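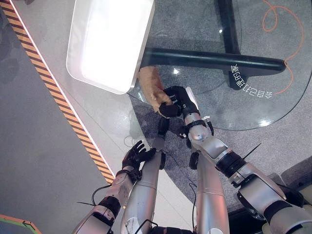 Do I need any experience of tidying to take part?

Only the ordinary kind, picked up by living somewhere with a table in it.

Harnema: call for participants
Clearing and laying a low table
Karabulut Rooms, Plorkthorpe
Sessions run through July. Sign-up closes 13th May.

Esik is a small studio that designs things for living rooms, chiefly trays and the tables they end up on. Harnema is our study of what happens at a coffee table between the moment people sit down and the moment someone sighs, stands up and starts putting things away. We would like to watch you do the sighing and the putting away. You will be paid for both.

Last winter we sent a postal questionnaire to homes in and near Plorkthorpe and got 471 replies, a good number of them with a ring from a mug on the front page. People told us they clear the table every evening. People also told us, further down the same form, that there is currently a screwdriver on it. We now want to see the thing done in person.

What you will be doing

You come to the Karabulut Rooms for one session of 60 minutes. There is a low glass table with a black metal base, a white tray with raised sides, and a changing collection of the sort of thing that gathers on a table when people are enjoying themselves: bottles, a tall can with a lid, fruit, something soft that has wandered in from elsewhere in the house. We ask you to do four short jobs, in an order you draw from a bowl.

Laying. You set the table for guests who are due in a few minutes and who are, in the time-honoured manner, early.

Clearing. You get everything off the glass. How you do it is up to you. Some people load the tray until it can't decently be lifted. Others make a great many trips carrying one bottle each, and look very calm while doing so.

Making room. A large plate needs to go down and there is nowhere for it. You sort this out.

Leaving it. We ask you to tidy the table to the point where you would normally stop at home, and then stop. This is the part people find hardest, and several in our trial run started wiping the glass with a sleeve. Please try to resist.

Between jobs there is a short chat about what you did and why the tray went where it went. It will be a conversation with one of the studio staff, with tea. The tea is served at a different table. 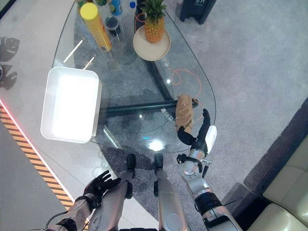 The glass table with tray, bottles, yellow can and pineapple.

A word about the pineapple

It comes on a round plate and it has been the most argued-over thing in the whole study. It is tall, it is prickly at one end, and there is no agreed place in the British home for it to go. In the trial run it was moved to the middle as a centrepiece, to the floor, and in one case to a coat hook by means of a carrier bag. We have no preferred answer. You may treat it as food, as decoration or as an obstacle, and you may change your mind halfway.

You are not required to eat it. Should you want to eat it, ask at the end.

Who we are looking for

Adults of 18 and over who live within a bus ride of Plorkthorpe and have the use of a low table at home, of any shape. We have plenty of keen tidiers already, as you would expect of people who answer advertisements about tidying. We are rather short of the other sort. If your table has not been fully visible for some while, we would be especially pleased to hear from you, and your form will be read with fellow feeling.

We would also like more people who:

share a table with someone whose idea of "clear" differs from theirs
live with small children, or with teenagers, who leave different things behind but just as many of them
do their clearing sitting down, or from a wheelchair, or with one hand
own a glass table and have opinions about it

The table is low and there is some bending if you stand to do it. A firm chair of normal height is there for anyone who wants it, and you can work from the chair the whole way through. The Karabulut Rooms have step-free access from the car park side. The front entrance has steps and a door that sticks, so please use the other one even if steps are no trouble to you.

We can't take people who design, sell or photograph furniture for a living. You know too much, and you would straighten the tray.

What you get

A payment of £60 for the session, by bank transfer, usually in the week following. Up to £11 towards travel on top of that, on production of a ticket or a parking receipt. Tea or coffee, and biscuits of a reasonable standard.

If you come with someone you live with, you are each paid in full, and each of you does the jobs separately while the other waits next door. You will then be asked to clear the table once together. This last part is optional, and we have found that couples either leap at it or exchange a look.

What we keep

We take notes and we film the tabletop. The recordings stay with the study team at Esik, are used to work out how large a tray ought to be and where its edges should come, and are deleted when the Harnema report is finished. Your name is kept apart from your session. Nothing will appear in an advert, and you will not open a catalogue one day and find your own elbow in it.

You may stop at any point, for any reason or none, and you will still be paid. If you break something, you will also still be paid. Things fall off tables; that is partly what the study is about. We do ask you not to sit on the glass.

How to apply

Fill in the short form on the Harnema page, or pick up a paper one from the counter at the Karabulut Rooms. It asks for:

your name and a way of reaching you
which parts of July you could manage, mornings or afternoons
anything we should know about access, allergies or strong feelings about fruit
up to 200 words on what is on your table at this moment

Please don't tidy before you answer the last one. It is the bit we read first. Lists are fine, and so are drawings on the paper form. Spelling doesn't matter. We have had "remote (not sure what for)" several times and consider it a perfectly good entry.

Everyone who applies will hear from us either way before the end of the month in which sign-up closes. If we have too many people of one kind we will put your name on a reserve list and ring only if a place comes up. Sometimes that is at short notice, and you are free to say no.

Practical bits

Wear what you would wear at home of an evening, within reason. Long loose sleeves do catch on bottles, but if you own long loose sleeves you will have met this problem before and we would like to see how you deal with it.

Bags and coats go on the hooks by the door. Dogs are welcome in the waiting room and, after a lively afternoon in the trial run, only in the waiting room.

Please arrive ten minutes ahead of your time. There is a consent form to read, and the chairs in the waiting room are comfortable. The small table in there belongs to the Karabulut Rooms and is nothing to do with us. People will keep tidying the leaflets on it, and that's very kind, but it doesn't count towards your session.

Questions can be sent through the contact box on the Harnema page or left in writing at the counter, marked for Esik.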